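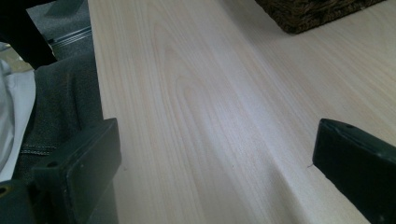 Pale wood-grain top in soft light

Tables > Dining and kitchen > Bretitz table

Reading time: 6 minutes

The Bretitz table

We have been selling the Bretitz for a good few years now, and it is still the table we find ourselves talking people into when they come to us with a kitchen that has to do everything. Breakfast, homework, a sewing machine on Sunday afternoon, eight people for a birthday when the room was only ever meant for five. It is a plain, friendly sort of table. It has four legs, a top that takes a lot of punishment, and one extra leaf that lives underneath until you want it, and we have changed very little about it over the years apart from the feet (more on those further down).

Size and shape

With the leaf stored away the Bretitz is 146 cm long, and with it in place you get a full 206 cm. Either way it is 85 cm wide, and we are often asked why we don't make it wider. The short answer is that most of our customers' kitchens are narrow, and an extra ten centimetres of table is ten centimetres you have to squeeze past with a hot dish in your hands. At 85 cm you can still lay two places facing each other with a good big bowl of something in the middle, and you can reach the salt without standing up.

The height is 75 cm to the top surface, and there are 64 cm of clear space between the floor and the underside of the rail. Please do measure your chairs before you order, and especially any chairs with arms! We have had more returns over chair arms than over everything else put together. If the arms on yours are higher than 64 cm they will knock against the rail instead of tucking in, and over a year or two that leaves a mark on both.

Six people sit at the shorter length without anyone having to share a corner. With the leaf in, eight is comfortable and ten is jolly.

The leaf

The leaf is 60 cm deep and it is stored inside the table, on two runners beneath the top. To bring it out, undo the catches on each side, pull the two ends apart until they stop, lift the leaf up and lower it into the gap, then push everything together again. One person can manage it, though it is easier with two, and the first few times the runners will feel stiff. They loosen up with use. A rub of candle wax along each one helps enormously, and any old candle stub will do.

If you leave the leaf in all year round, do take it out now and again and wipe along the join. Crumbs get everywhere, and once there is a thick enough line of them the catches won't close properly. We get a lot of phone calls in the first week of January on this very subject -- it is nearly always pastry.

Choosing a finish

The Bretitz comes in three finishes, which we call Pale, Honey and Smoke. Pale is far and away the one most people settle on. It is a light, creamy colour that sits well with white walls, coloured walls and most floors, and it makes a dark kitchen feel a little less dark. Honey is warmer and more old-fashioned, and looks lovely with terracotta or brass. Smoke is a greyish brown, very handsome, but it does show flour, so bakers be warned.

Colours on a screen are never quite the same as colours in a kitchen, and they change again between a grey morning and an evening with the lamps on. We will happily post you a sample of each finish before you decide. Put them flat on your worktop for a day or two and look at them whenever you walk past. People who do that hardly ever change their minds afterwards, and people who choose in a hurry on a Friday night sometimes do.

Legs and feet

The legs are solid beech, painted or clear, and they bolt on from the inside of the rail with a key that comes in the box. Keep the key somewhere sensible. The bolts want a quarter turn after the first month or so, once the table has settled into the room, and after that once a year is plenty.

The feet are the Melto type, with a soft pad that screws in and out by up to 18 mm. We moved over to these because so many of you live in old houses with floors that slope towards the fireplace, and folded beer mats under one leg are no way to live. Turn the foot by hand until the wobble goes. If you have a very rough stone floor, ask us for the harder pads, as the soft ones wear through quite quickly on flagstones.

Looking after it

A damp cloth and a drop of washing-up liquid will see to nearly everything. Dry it afterwards with a tea towel, working along the length of the table. Please don't use scouring powder, steam cleaners or those white sponges that take marks off walls, all of which will dull the surface and leave you with a cloudy patch you will notice every single day. Ink comes off best when you catch it early. Turmeric is a trial to everyone, but wipe it up promptly and be patient, and whatever is left tends to fade over a week or two near a window.

Use a mat under hot pans and under casserole dishes straight from the oven. Mugs and dinner plates are fine.

Benches and other bits

The Omoregie bench was made to go with this table and slides right under it when you need the floor back. It comes in two lengths, and the shorter one fits between the legs even without the leaf. If you would like something softer, the Bolliteo seat pad ties on at each corner and goes in the wash at 40 degrees (take the ties out of their loops first or they knot themselves into a terrible tangle). We sell both separately, and there is a small saving if you order a bench with the table.

Delivery and putting it together

The Bretitz arrives in two boxes. The one with the top in it is heavy and long, so have a think about your stairs and your hallway beforehand, and tell us when you order if there is a tight turn. Our drivers will bring both boxes into whichever room you like and will take the cardboard away again if you ask them. Allow an hour for putting it together, a bit less if you have done this kind of thing before, and lay a blanket down first so that the top can go face down without getting scratched.

Spare bolts, catches, keys and foot pads are kept in stock for every Bretitz we have ever sold. Drop us a line with your order number, or just a photo of the label on the underside of the rail, and we'll pop them in the post.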